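Worktop regrets, or: is dark stone-effect a mistake in a north-facing kitchen?

Home Forum > Kitchens > Worktops and splashbacks

siiri_n
Posted November 14, 2023

Hello all, long-time reader, first proper post. We're finally doing the kitchen (only took us six years of saying we would) and I've got myself completely stuck on the worktop. The units are ordered, plain off-white, flat doors. The room faces north and gets a bit of sun by the back door at breakfast and then that's your lot until tomorrow.

My husband wants dark. I wanted pale. We've been to the Haverford showroom three times now and the chap there has started hiding, I'm sure of it. The two finalists are a dark grey with veining from Flalberg and a creamy speckled one from Skunent. The Flalberg comes to £1151 for our run including the upstand, and the Skunent is £900 dead, so there's a bit in it but not enough to decide it for us.

What I want to know from people who live with dark tops is whether you see every crumb. And does it make the room gloomy? We have a small window and one of those strip lights that I hate.

Siiri Nieminen (and husband, who is reading over my shoulder and says hello)

breadbin_bev
Dark top owner here, four years in. YES you see every crumb. You see flour, you see sugar, you see where you put the wet mug down. I wipe mine more than I've ever wiped anything in my life. I love it though and I'd have it again tomorrow! It's matt, black all over, no pattern, so probably the worst possible choice for hiding things and I've only myself to blame.

Oldham_Ken
Bev's problem is the plain black, not the dark. Pattern hides an awful lot. My sister has a plain white one and that shows tea, turmeric, beetroot, the lot, so don't let anyone tell you pale is the easy option.

I'd worry more about the finish. Gloss on dark and you'll be looking at fingerprints till you move house.

priya_z
I'm with the husband on this one, sorry Siiri. We've got off-white walls with a dark grey veined top and I was dead against it to begin with, I sulked for a week. But the pale walls do all the work. The dark bit is only the flat bit, and you're looking down on it, so the room doesn't feel any darker than it did with the old beech.

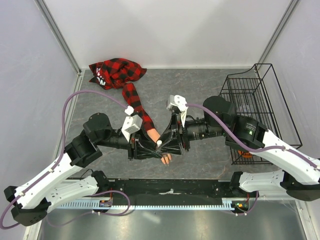
What I would say is go for veins that are thin and a bit all over the place. When we were choosing, I kept being drawn to the ones with a great big lightning bolt across them, and they look fabulous on a sample, but then you've got a join next to the hob and the lightning stops dead and starts again two inches to the left. My neighbour has exactly that and now I can't look at anything else when I'm round there. The poor woman thinks I'm judging her toaster.

Get a big sample as well. The little square ones are useless. Hastetti sent me one about 39 centimetres long for a small deposit and I carried it round the kitchen for days, put it by the sink, by the window, under the cupboards, made toast on it.

Priya Zamora

Oldham_Ken
"The pale walls do all the work" only holds if you've got enough light to bounce off them, mind. In a north-facing room with one small window I'm not so sure. Siiri, have you got wall units over most of the run? If you have, the back of the worktop is going to be in shadow whatever colour it is, and a dark one will look like a coal hole.

siiri_n
Ken we have wall units over about half. Now I'm worried about the coal hole.

breadbin_bev
Under-cupboard lights! Get the electrician to do them before the tiles go on. We didn't, and ours are the stick-on battery ones that come down in the night and frighten the dog.

mrs_tiptoe
Can I put in a word for the other side? I had dark and changed to pale. The crumbs I could cope with, it was the limescale. We're in a very hard water area and every splash round the tap dried white. I was forever at it with vinegar. With the pale one I do it once a week and I couldn't tell you if it needs it. So I'd ask yourself what your water's like before anything else. If your kettle furs up, go cream.

priya_z
Hm, I don't agree that it's as simple as that. Our water's dreadful too and it's only a bother right by the tap. A squeegee lives on my windowsill and takes two seconds. I'd rather that than look at a speckled cream top, which to me always says dentist's reception, no offence to anyone who's got one.

mrs_tiptoe
Some offence taken, I have a speckled cream one :)

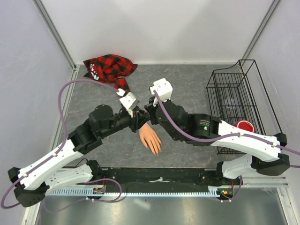 Since we're talking patterns, I did go through a stage of liking the grey veined sort and I still don't dislike it, I only stopped wanting to live with it. Colour matters more than people think, because "grey" covers such a lot. Some are bluish and look cold as anything next to a warm white. If you go grey, look for one with a bit of brown in it, like the thin brownish and pale veins on that grey surface in the picture, as it'll sit more kindly with off-white doors and any wood you've got. My old one was a flat blue-grey and it fought with everything, including the floor, the table and my mother's dresser.

Oldham_Ken
That's sensible about the brown. And it'd go with a wooden floor. What's on your floor Siiri?

siiri_n
Oak-coloured vinyl, quite yellowy. We're keeping it as it only went down in January.

I went and looked inside the kettle. It's furry. Husband says that proves nothing.

breadbin_bev
Yellowy floor, off-white doors, I'd say the warm grey. Cream on top of all that might go a bit custard.

mrs_tiptoe
Custard is a cheerful colour and I won't hear a word against it. But yes, fair enough with that floor.

priya_z
Ask Haverford if they'll lend you both samples for a weekend. If he's hiding from you he might be glad to!

siiri_n
Rang them. They'll lend both, and we're picking them up on Saturday morning. I've promised to try the toast test and the wet mug test, and I'll ask the electrician about the lights before he disappears again. Will report back, thank you all x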